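Search tickets Enter keyword or ticket number Go

Pedico Retail Systems -- Customer Support
Ticket 821: Shelf labels and register prices do not match
Customer: Kondavura Foods
Opened by: Lowri Edwards
Assigned to: Severin Reisinger
Status: Resolved

Issue as reported: Following the September price update, registers charged the new prices while printed shelf labels continued to show the old ones. The store requests a corrected label run before opening at 8 a.m.
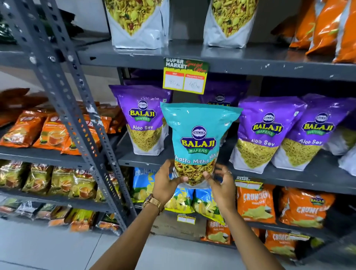
First response (S. Reisinger): The price file was received in full by the register server. The label server rejected 70 records with error 604, "duplicate short name." Short names are built from the first two words of the item description, so products sharing a brand are at particular risk. The Balaji Wafers line is a suitable test case: Khatta Mitha Mix and Aloo Sev are separate products, yet both were shortened to "Balaji Wafers" and the second record was refused. Please confirm whether the Jostach import tool was updated recently.

Customer reply (L. Edwards): Confirmed. The tool was updated the evening before the price file was sent. Our settings were not changed by store staff.
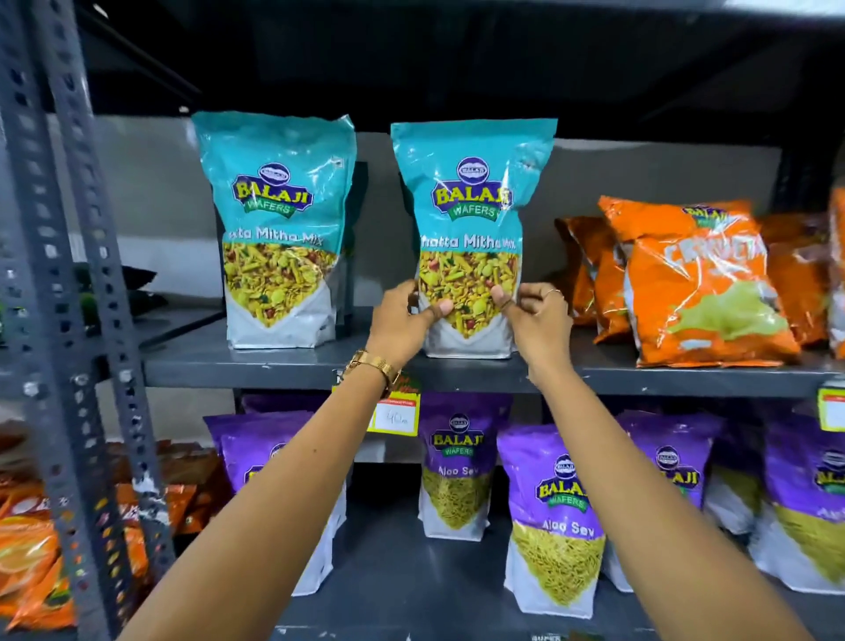 Second response (S. Reisinger): The update restored the short name rule to its default. Please open Import Settings, select "Full description" and save. Do not resend the price file yet -- the label queue must be cleared first, or the rejected records will be held again.

Customer reply (L. Edwards): Setting changed and queue cleared at 6:40 a.m. The Trummer label printer now reports "waiting for host."

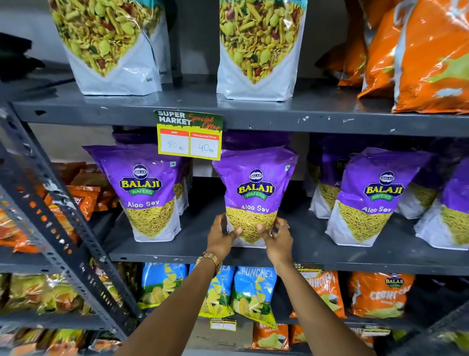 Third response (S. Reisinger): The message is expected after a queue is cleared. Restart the print service, then resend the file. The printer itself does not need to be restarted.

Customer reply (L. Edwards): File accepted with no errors. Labels are printing. Please close the ticket.

Contact Support | Copyright Pedico Retail Systems | Back to top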